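# Grellemine Assembly

The **Grellemine Assembly** is a yearly gathering of women from several Christian churches, held each August in the hill town of Grellemine. It lasts four days, or five if one includes the closing discussion, which has never closed on time.

## Origins

The Assembly grew out of a Bible study led by Elfriede Stöckli, a retired organist, and Marlies Oberholzer, a Mennonite hospital chaplain. The two disagreed about baptism, hymn tempo and the proper length of a sermon, and decided that the argument deserved a larger room. Their first public meeting drew 31 women and produced a joint statement of 26 lines. Oberholzer later wrote that the statement would have been shorter if fewer people had agreed with it.

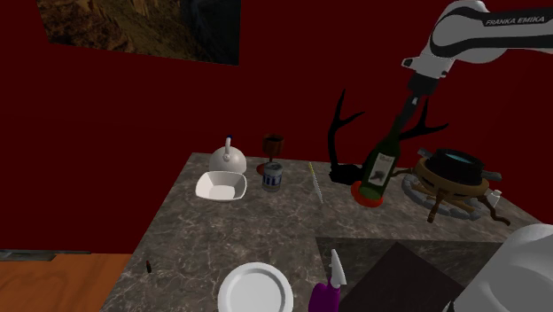
Early meetings used the parish hall at Moser, a village lower in the valley. The move uphill came after the hall's owners asked that evening prayer finish by nine, a condition the participants accepted in principle.

## Worship

Each day opens with a service prepared by a different tradition. Visitors take part as far as their own church allows, and the printed order of service marks the points at which they might prefer to sit down. Communion was left out of the program for many years. Since the adoption of the Pendard Guidelines, named for the guesthouse where they were drafted, it has been offered at separate tables in the same room - a compromise that satisfied the theologians and confused nearly everyone in the line.

The Assembly's songbook, edited by Feng-yi Tse, contains 582 hymns and prayers. Tse's preface apologizes for the omission of several favorites and declines to name them. Silence is also part of the evening service, although its length is set by whoever is leading.

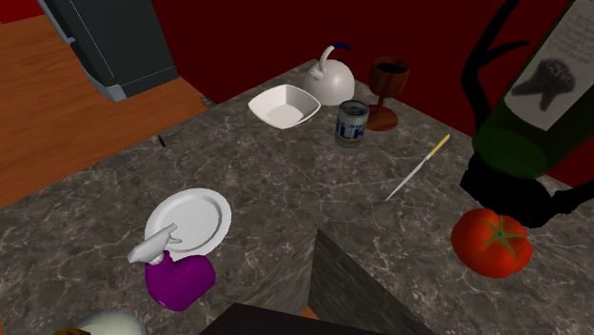

*Household objects on a gray marble countertop, computer rendering.*

## Attendance and governance

Registration is limited to 600, the number of seats in the main hall. Men have been admitted as full participants since a vote proposed by Rahel Rainer, whose speech in favor was the shortest in the Assembly's records. Devendra Chaudhary became the first man to lead a morning service; he chose Psalm 133, on the pleasantness of dwelling together in unity, and was followed by a dispute over the chairs.

There is no permanent president. A moderator is drawn by lot on the last evening and serves until the next Assembly. Those drawn may refuse once.

## See also

- Pendard Guidelines
- Women's ecumenical movements
- Lay preaching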